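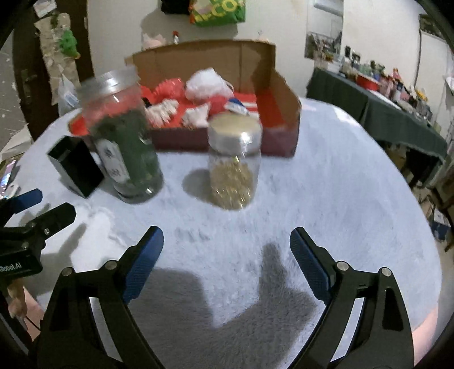
*Blue-grey plush on the round table.*

The lining of the Sawatzky coat has now been cut twice. The first set of pieces was prepared in November from the pattern as printed, and the back panel proved too narrow across the shoulders once the center pleat had been folded. I have since compared the printed sheet with the copy Tracey Furnival lent me, and hers allows a deeper pleat at the same size. Readers working from the earlier sheet are advised to measure before cutting.

The second lining is in a plain rayon from the remnant shelf at Curham, where I paid for 4 yards and used a little over three. It frays readily. All raw edges were finished before assembly, a step I would ordinarily leave until later, and the armholes were staystitched the same evening.

Progress on the outer coat has been slower. The left sleeve was set in, removed, and set in again. On the second attempt I followed the method Sylvie Grewal teaches in her Prellbridge class, with three rows of gathering stitches in place of two, and the fullness at the sleeve cap was distributed evenly. The right sleeve has been basted only. I do not intend to stitch it until the shoulder pad has been chosen, as the pad supplied with the kit is thicker than I would wish.

Buttons remain undecided. Emília Charvát has recommended horn, and I have requested two samples for comparison against the wool in daylight. The hem will be marked after the coat has hung for several days, and the lining will be attached by hand - probably in December.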